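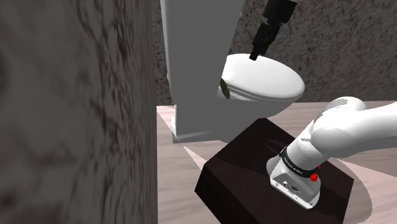

Owner Guides > Ravska Trader > Charging and Battery > First-Time Home Charging Setup

4. Setting up home charging on your Trader

Welcome to the fun part! Once home charging is set up, your Trader van can leave the driveway full every morning, and most owners find they stop thinking about it within a week. Set aside an evening, park where you normally park, and work through the steps in order.

This section covers the Verer wall charger supplied with the Trader. If you have a different charger, follow the maker's instructions up to step 5 and then come back here.

Before you start

The wall charger must already be installed and signed off by a licensed electrician. You will need the van's key fob, the charge card from the glove box pouch, and your phone with Bluetooth turned on.

CAUTION: Never open the wall charger cover yourself. There are live parts behind it even when the status light is off.

4.1 Connecting for the first time

1. Park with the charge port facing the charger. The port is behind the left front wheel, and the cable should reach it with some slack.

2. Shift to P and set the parking brake. Charging won't start in any other gear (yes, even if the van is switched off).

3. Press the charge door once at its rear edge and let go. It swings open on its own, so don't pull.

4. Hold the charge card against the Verer logo until the light turns from white to blue. The charger now knows your card, and you won't have to do this again.

5. Push the connector straight into the port until it clicks. A lovely solid click!

6. Watch the ring around the port. It blinks green while the van and charger talk to each other, then pulses slowly once charging begins.

NOTE: If the ring turns amber, unplug, lock the van, wait for the ring to go dark, and repeat steps 5 and 6.

4.2 Setting your charge limit

1. On the center screen, tap Energy, then Charging.

2. Drag the limit slider to the level you want. For daily driving we suggest leaving it at the factory setting.

3. For a long trip, slide it all the way to 100 percent. The van goes back to your daily limit the next time you plug in, so there's nothing to undo.

With a full battery the Trader is rated for 252 miles unloaded. Expect less with a heavy load, a roof rack, or a cold headwind. The range display learns how you drive and gets noticeably better over your first 200 miles, so give it a chance before you judge it!

4.3 Charging on a schedule

1. In the Charging menu, tap Schedule and switch it on.

2. Choose a start time, or choose Ready By and enter the time you leave.

3. Turn on Warm Cabin if you'd like the heater to run from wall power before you go. Try this one in winter. It's wonderful.

NOTE: The schedule is tied to the place where you saved it. Plug in anywhere else and charging starts right away.

4.4 Unplugging

1. Unlock the van with the fob. The connector stays locked while the doors are locked.

2. Squeeze the handle trigger and pull straight back.

3. Fit the rubber cap on the connector and hang the cable on its hook.

CAUTION: Do not drive over the cable or leave the connector lying on the ground.

Section revised August 2020 by Milagros Ríos, Owner Guides

Related sections
Public charging and the Robles adapter
Replacing the 12-volt battery
Loading, payload and range
What the charge ring colors mean
Towing with the Trader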